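Spent Friday afternoon at the Durard open day in Jidatthorpe. Notes follow, mostly on the PC disassembly cell. 1/9

The target is refurbishment: take a tower apart, keep the parts that test good, scrap the rest. Solberg supplies the machines. Two arms on an aluminum table, with a printed holder for the parts. 2/9

Borghild Sjöberg ran the session. Her log has 2,899 grasp attempts since January, 1,113 of them on expansion cards. Cards get the most attention for a reason: the slot holds on one side and the bracket on the other. 3/9

Pull straight up and the card binds. The controller rocks it a little along the slot, watches the force, then lifts. They cap the force and let the cycle run long. Sensible. 4/9

Asked about cables. Answer: still the worst part. A thin cable over the board is hard to segment and easy to snag. Current policy is to stop and call a person if the wrist sees an unexpected load. 5/9

Jericho Baluyot wrote the planner. It treats the holder as a fixed map, so each part has one legal position and one legal orientation. Hard drive upright, memory flat, CPU in its own pocket. 6/9

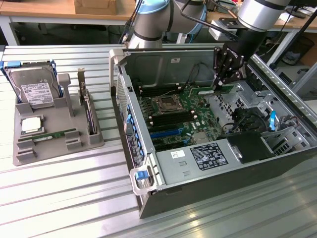 The gripper fingers are the part I would copy. Articulated, made to work down close to the board, and the joints give before the board does. Durard swaps the pads every 200 cycles — cheaper than a cracked connector. 7/9

Open questions: no figures yet on how many boards still boot afterward, and only 2 case models supported. Sjöberg said the boot tests are next. I would have done them first. 8/9

Slides are supposed to go up on the Sotia page. I'll add the link to this thread when they do. 9/9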